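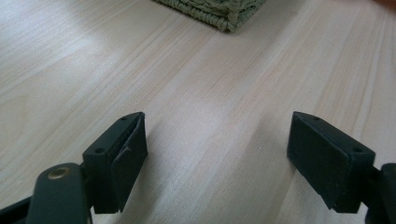
Is the Karnholm guesthouse still taking bookings for summer?

From the first week of July, yes, fewer rooms than usual and breakfast brought to your door.

ok so a thread bc my inbox is a mess. May 7, 2020 and this is where we are

Two buildings. The old house stays shut till fall, the annex opens. Annex = the one across the yard, with the balconies

If you booked the old house we'll move you over, same price. If you hate the annex (some do, the stairs) just tell us and you get the deposit back

Deposits: 184 people have written since February. 109 answered so far. working thru them oldest first, pls dont send the same mail again, it goes to the bottom of the pile when you do

Vouchers are good till the end of next season. Cash refund takes around 2 weeks, the bank is slow not us

Bookings made through Billance have to be cancelled through Billance. I can't touch those from my end, I've tried

Kitchen. No dinners in the dining room for now. Soup, bread and one hot dish, you order before noon and pick up at the side door. Dumplings stay on the menu!!

Mohammadi bakery down the hill is still doing our bread. they deliver to guests too if you ask the evening before

Sauna closed. Ski room closed obviously. Garden open, tables moved apart

Getting here: the Nondel bus runs mornings only and doesn't stop at the chapel at the moment. Get off at the sawmill and walk up, or call and we'll fetch you. One household per car ride

Dogs yes. Same as always, not on the beds

Someone asked if we're selling. No. The house has been in the family too long for that and anyway who would buy it rigth now

Phone is best between 4 and 6. Ask for room 272 if you want the corner one w the morning sun, it's still free for most of July

more when the new rules come out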